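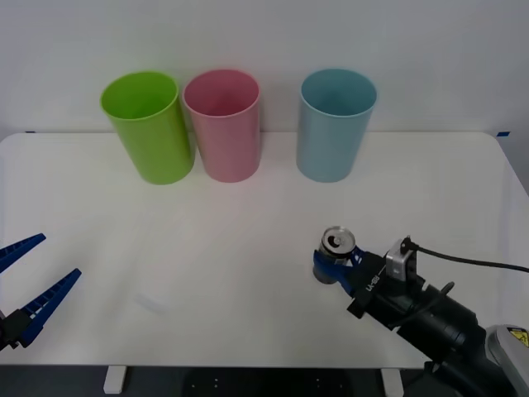

*Figure 6. Poste à deux bras : trois gobelets au fond de la table, une canette tenue par la pince de droite.*

## Premier exercice : déplacer une canette et des gobelets

Vous avez fixé les deux bras, serré les pinces et passé le test de mise sous tension du chapitre précédent : bravo, le plus ingrat est fait ! Prenez le temps de vous faire un café, puis revenez vous installer devant la table, parce que cette partie du guide est celle que nous préférons (et celle que la plupart de nos clients recommencent plusieurs fois, pour le plaisir). Vous allez apprendre au kit Flidach Duo à saisir un objet rigide, la canette, puis un objet souple, le gobelet, ce qui demande un réglage assez différent.

### Préparer la table

1. Dégagez le plateau et essuyez-le avec un chiffon sec. Une table claire et mate convient très bien.
2. Collez deux petits morceaux de ruban adhésif bleu sur le bord arrière, l'un vers l'extrémité gauche, l'autre vers l'extrémité droite. Le logiciel Edar s'en sert comme repères de largeur.
3. Disposez les gobelets près du mur, ouverture vers le haut. Un alignement approximatif suffit largement, inutile de sortir la règle.
4. Posez une canette pleine et fermée à l'avant, du côté droit.
5. Dans Edar, ouvrez **Tâches > Nouvelle tâche**, choisissez **Deux bras** et donnez un nom à votre exercice.

> **Attention.** Gardez les mains hors du plateau dès que le voyant de la console passe à l'orange. Les pinces serrent doucement, mais elles ne savent pas faire la différence entre un doigt et un gobelet. L'arrêt d'urgence doit rester à portée de la personne qui surveille l'essai.

### Saisir la canette

6. Sélectionnez le bras droit et le profil **Rigide**.
7. Amenez la pince ouverte de part et d'autre de la canette, puis appuyez sur **Fermer**.
8. Levez la canette de quelques centimètres et maintenez-la droite. Laissez le bras gauche en attente, pince ouverte.
9. Reposez-la, puis appuyez sur **Enregistrer la pose**.

**Remarque.** Si Edar affiche le code 452, la pince a atteint sa limite de serrage. Ouvrez-la, recentrez l'objet et recommencez tranquillement ; le code s'efface tout seul à la prise suivante.

### Approcher un gobelet
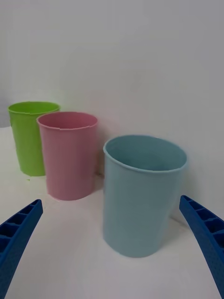 *Photo : Getsemaní Becerra*

La vue de poignet est votre meilleure alliée pour cette étape. On y retrouve les deux doigts bleus avec leurs nervures, le gobelet bleu clair au premier plan, puis le rose et le vert plus loin. Vous remarquerez que le gobelet bleu est un peu plus près du doigt droit : un écart de ce genre se corrige avant de fermer, avec un tout petit déplacement latéral.

10. Affichez la caméra de poignet avec la touche **2** du clavier.
11. Passez au profil **Souple**. Ne l'oubliez pas, un gobelet en plastique fin se déforme vite !
12. Avancez par petites impulsions jusqu'à ce que le gobelet choisi se trouve entre les doigts, à égale distance de chacun.
13. Fermez lentement et arrêtez-vous au premier contact affiché par la console.
14. Levez, déplacez, reposez, puis enregistrez la pose comme pour la canette.

**Remarque.** Lorsque plusieurs gobelets se chevauchent à l'écran, commencez par le plus proche. Vous pouvez aussi les écarter un peu à la main, bras à l'arrêt, le temps de prendre confiance.

### Entretien des doigts

Les doigts sont garantis 2 000 cycles de serrage. Passez un pinceau souple dans les nervures à la fin de chaque séance, surtout si vous travaillez avec du carton, qui laisse pas mal de poussière. Une paire de rechange est glissée sous la mousse du coffret, à côté des clés. Pour toute question sur le montage, demandez Driss Bennani à l'assistance Flidach ; il vous répondra volontiers, et en détail.

Passez ensuite au chapitre « Enchaîner deux tâches ».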